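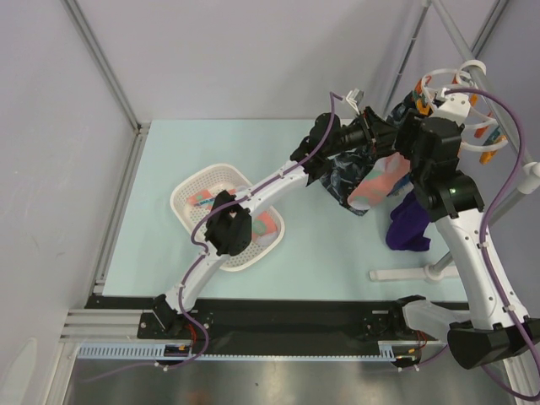
Section 4: Setting up for indoor drying

By Maarten Verbruggen
Last updated: 2019-04-08
2,425 views | 2 comments

This section covers the Pika dehumidifier, the wall rail, the floor airer and the hanging clip dryer. The washing machine is dealt with in Section 3 and the outdoor line in Section 5. If your flat is one of the ground-floor ones at Clisau, read the note on the back window before you start.

4.1 Before you begin

Choose the room first. A small room with a door that closes is easier to dry clothes in than a large open one. A box room or a bathroom with a window will do, subject to the caution below. A bedroom can be used during the day if the clothes are out of it by night.

You will need:

- the Pika dehumidifier, with its tank and filter fitted
- the wall rail and its brackets
- the floor airer, or the clip dryer, or both
- a spirit level, a pencil and a tape measure
- a drill and the plugs supplied in the bracket bag

CAUTION: The Pika must not be used in a bathroom while a bath or shower is running, and it must never be plugged in through an extension lead from another room. If there is no suitable socket outside the wet area, use a different room.

4.2 Fitting the wall rail

The Morkance rail can be fixed to brick, block or timber stud. It should not be fixed to plasterboard alone.

1. Hold the rail against the wall at a height you can reach without stretching. Mark the top of it in pencil.
2. Check for pipes and cables above, below and to either side of the mark. Move the rail if you find any.
3. Measure 200 mm in from each end of the rail and mark the wall at those points. The brackets go there.
4. Drill the holes and push in the plugs until they are flush.
5. Screw on the left bracket fully and the right bracket loosely.
6. Lay the rail in the brackets and put the level on top. Adjust the right bracket, then tighten it.
7. Fit the end caps. They push on and need a firm turn to seat.
8. Pull down on the middle of the rail with one hand. If either bracket shifts, take the rail off and start again with new holes.

Note: The older rail, sold with a grey end cap, has a single screw at each bracket. It is only meant for light things such as shirts on hangers. Do not hang towels on it.

Leave the rail overnight before loading it if you have used filler in old holes.

4.3 Placing the dehumidifier

1. Stand the unit upright on a hard, level floor. If it has been carried on its side, let it stand for 2 hours before switching on.
2. Leave a gap of 400 mm behind it and the same at the side with the vents.
3. Point the outlet towards the clothes, with nothing hanging directly over the top of the unit.
4. Close the window and the door.
5. Switch on and turn the dial to the shirt symbol. The fan starts straight away. The compressor comes in a little later with a low hum, and you may hear a click when it does.
6. Empty the tank when the red lamp shows. The unit stops by itself when the tank is full and starts again when the tank goes back in.

The dial also has a symbol of a drop, which is for general damp and runs at a slower fan speed. It will dry clothes, but slowly. Some people prefer it overnight for the sake of the noise.

The tank water can go down any sink. It should not be drunk or given to animals, and it should not go in a fish tank. It is fine for the toilet or for mopping a floor.

CAUTION: Do not drape anything over the unit, including single socks on the handle.

4.4 Sorting before you hang

It helps to sort the load as it comes out of the machine, while it is all in one place. Thick and thin things dry at different speeds, and if they are mixed along the rail you will be checking them for the rest of the day.

1. Run a second spin if the machine allows it and the labels permit.
2. Take out the large items first: sheets, towels, jeans. Shake each one once, hard.
3. Take out shirts and tops and put them on hangers.
4. Put what is left, mostly socks and underwear, in a basket with holes in the bottom. A solid tub will do for carrying but don't leave damp things sitting in it.
5. Turn socks the right way out and open up any that have balled.

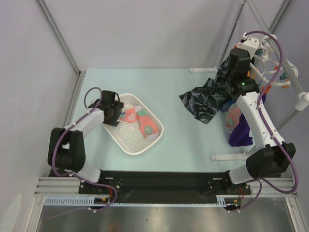

Fig. 4b. Socks in a basket with a perforated floor; hanging clip dryer at upper right.

Pair socks at this stage if you like to, so that each pair goes up on neighbouring clips. It saves a job later and takes hardly any longer. Odd ones go at the end of the row.

4.5 Hanging small items on the clip dryer

A clip dryer hangs from a single hook and takes the small things that fall through a floor airer. It can go on the wall rail, on a shower pole that is screwed to the wall (not a sprung one), or on a hook in a door frame.

1. Hang the dryer up empty and open it out fully. If yours folds in the middle, make sure both halves have locked.
2. Start clipping near the centre and work outwards, putting one item on each side in turn. If you fill one side first the whole thing tips.
3. Clip socks by the toe for the fastest drying, or by the cuff if you mind the mark. Thick walking socks do better by the toe.
4. Clip underwear by the waistband with two clips.
5. Use one clip for a flannel and two for a tea towel. Hand towels are too heavy.
6. Leave an empty clip between thick items.
7. Turn the dryer by hand once, halfway through, so that the inside row faces the air.

To take things down, squeeze each clip open. Pulling an item free will stretch the cuff and in time weakens the spring. Clips can be replaced one at a time. They come in small bags and the hole at the top of the clip slides on to the wire loop.

Note: Plastic clips left in full sun go brittle. If you use the clip dryer outdoors in summer, bring it in when you bring the washing in.

4.6 Using the floor airer

1. Open the legs until the stay clicks.
2. Put the airer across the room from the dehumidifier with the open end facing it.
3. Hang heavy things on the lower bars and light things on top.
4. Fold trousers over two bars, so there is a gap down the middle for the air.
5. Do not double sheets more than once. If a sheet won't fit, hang it on the wall rail on its own and do the rest of the load afterwards.

Jumpers should be laid flat across the top bars on a dry towel. Change the towel when it feels damp.

4.7 How long it should take

Drying time depends on the room, the load and the weather outside, so no table is given. As a guide, shirts and thin socks come first, then underwear and tea towels, then everything with a double thickness. Waistbands, pockets and hoods are last, and those are the places to feel. Cloth that is cool to the touch usually still has some water in it.

If a load is not dry by the following morning, check these in order:

- Is the door shut? A door left ajar is the usual trouble.
- Is the filter clean? See 4.8.
- Is the room very cold? The Pika works poorly in an unheated room in winter. Put the heating on low.
- Are the clothes touching one another?
- Was the second spin missed out?

A load that smells sour should be washed again. Further drying will not shift the smell.

4.8 Looking after the equipment

Filter: slide it out from the back and vacuum it. Wash it in lukewarm water if it is greasy and let it dry completely before putting it back. Do this every month that the unit is in regular use, and in September before the heating season even if it has stood idle all summer.

Tank: rinse it out weekly. Wipe the float with a cloth and make sure it moves freely. If the red lamp stays on with an empty tank, the float is stuck.

Rail: wipe with a damp cloth. Check the bracket screws when you clean it.

Clip dryer: wipe the clips with soapy water when they leave a mark on white things.

Basket: rinse it and clear any lint from the holes with an old toothbrush.

CAUTION: Unplug the Pika before taking out the filter. Do not run it without the filter, even for a short time.

4.9 Note on the back window, ground-floor flats

The back window in these flats has a trickle vent along the top. Close the vent while the dehumidifier is running and open it again afterwards. On the older frames the slider is stiff, and it should be pushed from the middle. If it comes off its track, it can be put back by hooking the top edge in first. Ronaldo Pascual has the replacement sliders and can be reached through the Bautista office. Please give the flat number and say whether the frame is white or brown.

Continue to Section 5: The outdoor line

2 comments | 200 shares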